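Print this page | E-mail this page

Removing Tea and Metal Stains from Gold-Rimmed Porcelain

This page covers routine cleaning of glazed white porcelain with a metallic gold line or band at the rim. It does not apply to unglazed ware, to painted decoration that sits over the glaze and already flakes, or to pieces that have been glued.

Before you start

Work out which kind of stain you have. Tea and coffee leave a brown film that sits on top of the glaze and feels slightly rough under a fingertip. Metal marks are gray or silver, usually in short straight lines, and come from spoons and knives. Cracks in the glaze that have taken up color are a separate matter and are dealt with at the end.

You will need:

A plastic dishpan, or a sink lined with a folded towel
Mild dish soap with no citrus oil or bleach
Baking soda
Cotton swabs and a soft white cloth
Painter's tape, low tack
A non-scratch cream cleanser, for metal marks only

Gold at the rim is a very thin layer fired on at a lower temperature than the glaze, in many factories near 700 degrees Celsius. It is softer than the surface under it. Anything gritty enough to lift a metal mark will also thin the gold, so the two areas have to be treated separately.

Step 1. Wash

Fill the dishpan with warm water and add a few drops of soap. Wash one piece at a time. Do not stack pieces in the water. Wipe the rim with the cloth in one direction, following the line, and do not scrub back and forth across it. Rinse and dry at once. Water left standing on the gold can leave a dull ring.

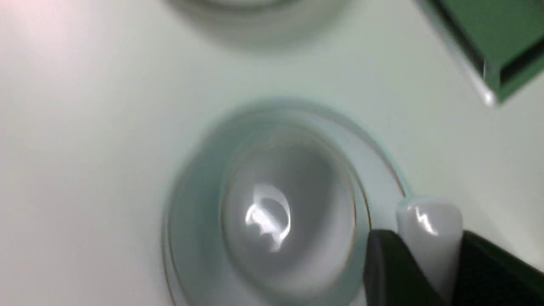

White porcelain saucer with a thin gold line at the outer rim.

Step 2. Protect the rim

Skip this step if the stain is in the well and you have a steady hand. Otherwise, lay painter's tape just inside the gold, on the bare glaze. Do not put tape on the gold itself. On old or worn pieces the adhesive can pull it off. Use short lengths so that the tape follows the curve without creasing.

Step 3. Tea and coffee film

Mix baking soda with water to a paste that holds its shape on a spoon. Spread it over the stain with a finger and leave it for 10 minutes. Rub lightly with a damp cotton swab, turning the swab as it picks up color. Rinse. Repeat once if needed. A heavy film in the bottom of a cup responds better to soaking: fill the cup with warm water to below the gold, stir in a teaspoon of baking soda, and leave it for an hour.

Step 4. Metal marks

Put a pea-sized amount of cream cleanser on a damp swab and work along the mark, with light pressure. Most marks go in under a minute. Stop if the glaze begins to look cloudy in raking light. Rinse twice, remove the tape, and wash the piece again as in Step 1.

Margareta Pîrvu, who tested this method on a mixed lot of 17 saucers, found that marks near the center took longer than those on the slope. Her notes put this down to wear from the foot of the cup – the glaze there is often scratched before the spoon ever reaches it.

Stained cracks

Brown lines in the glaze will not respond to surface cleaning. Do not use chlorine bleach. It can enter the body through the cracks and push the glaze off months later, and it attacks some golds. If the piece matters to you, leave it alone or take it to a ceramics conservator.

Dishwasher and microwave

Keep gold-rimmed ware out of both unless the maker's mark says otherwise. Detergent tablets are alkaline and slightly abrasive, and the loss of gold is gradual enough that it goes unnoticed until the line breaks. In a microwave the metal can arc.

Storage

Place a paper or felt disk between saucers. Stacks should be low enough to lift with one hand under the bottom piece. Cups hung from hooks put their weight on the handle joint – stand them upright on a shelf instead.

Text: Beat Lüthi

Contact | Copyright Horska Household Guides | Back to top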